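Last updated: 2024-11-28

# Clilness Inquest Notices

Plain-text records of inquest notices and coroners' findings published for the Clilness district, one row per hearing. The set covers road deaths, workplace deaths and deaths in custody. Hospital deaths are left out unless a jury sat.

## Contents

- `hearings.csv`: 200 rows, one per sitting
- `findings.csv`: one row per recorded conclusion
- `places.csv`: courtrooms and parish codes
- `raw/`: notice text as published, UTF-8

An inquest that was adjourned and resumed has more than one row in `hearings.csv`. Join on `inquest_id`, not on `hearing_id`.

## Source

Notices up to September were typed up from paper copies held at the Brasimton records store. Later ones come from the Habte notice feed, which gives the hearing date and the court but often omits the time.

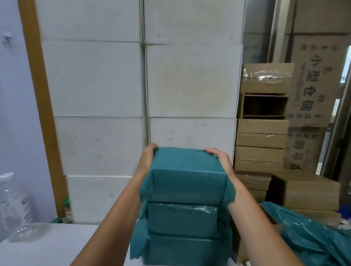 *Teal-wrapped parcels and white cardboard boxes.*

Each paper notice was keyed twice and the two versions compared. Where they differed, the original was read again. In 23 rows the original could not be made out and the field is set to `unclear`.

## Main fields

| Field | Type | Notes |
|---|---|---|
| `inquest_id` | string | stable across releases |
| `hearing_date` | date | date of sitting, not of death |
| `jury` | boolean | blank if not stated |
| `autopsy_status` | string | `pending`, `done`, `none`, `unclear` |
| `conclusion` | string | wording as given in court |

## Names

Names of the dead, relatives and witnesses have been replaced with codes. Streets are cut back to parish level. The codes are not consistent between releases, so do not try to link people across versions.

## Known problems

- Version 2 used the date of publication as `hearing_date` for some adjourned cases. Fixed in version 3.
- `conclusion` is free text. "Misadventure" and "accidental death" have not been merged.
- Parish boundaries follow the old map, and Drollel is still counted as part of Clilness.

## Use

Free for research and reporting with credit to the Clilness Inquest Notices set. Check any finding against the court record before publishing it. Send corrections as an issue, quoting the `hearing_id`.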